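Project progress report: reactive sputtering of aluminum nitride films
Prepared by Niilo Laitinen for the Ilero materials fund
Dec 19, 2021

Status

Work on the coating line at Stillow is on schedule apart from the target bonding task, which is late. The chamber was recommissioned after the pump replacement and now reaches base pressure overnight. We have finished the first set of depositions on silicon and started the second set on glass.

Film uniformity was the main concern in the last report. With the substrate holder fixed, films were thicker at the center than at the edge by 14 percent. With the holder rotating, the difference dropped to 5 percent on the same wafer size. The remaining error follows the position of the gas inlet, and we plan to move the inlet to the other side of the chamber and repeat the measurement before changing anything else.

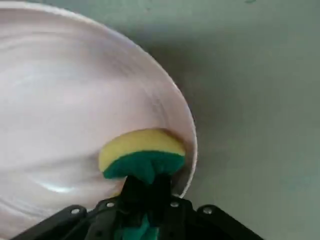
Film stress is less settled. The films deposited at low pressure are dense and stick well, but they bend the wafer more than the application allows. Raising the pressure reduces the stress and also roughens the surface. We have a usable range between the two, though it is narrow, and it shifts as the target wears. Operators now record target hours with every run.

Target bonding

Mustonen delivered the aluminum targets in good order. Two of the bonded assemblies were rejected at our incoming check for voids in the indium layer. Mustonen has agreed to rebond them at no charge. Until they come back we are running on the older clamped target, at reduced power. This makes each run longer and accounts for most of the delay.

Arcing was frequent in the early runs, mostly in the first minutes after the chamber had been opened. Presputtering against a closed shutter for 10 minutes has reduced it. The pulsed supply from Clovo has been installed but not yet used with nitrogen in the chamber.

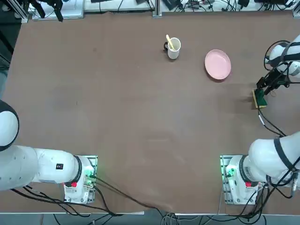 A white mug with a spoon in it and a round pink plate on a brown tabletop.

Spending

Spending is within the approved budget. The only unplanned item was a replacement flow controller for the nitrogen line, at $2000, paid from the maintenance reserve. No transfer between budget lines is requested.

Next period

Rebonded targets are expected back in January. The glass series will be finished first, followed by the inlet change and the pulsed runs. Adhesion testing is planned for April if the chamber time holds. We would like the fund's agreement to leave the thick film samples until after that date.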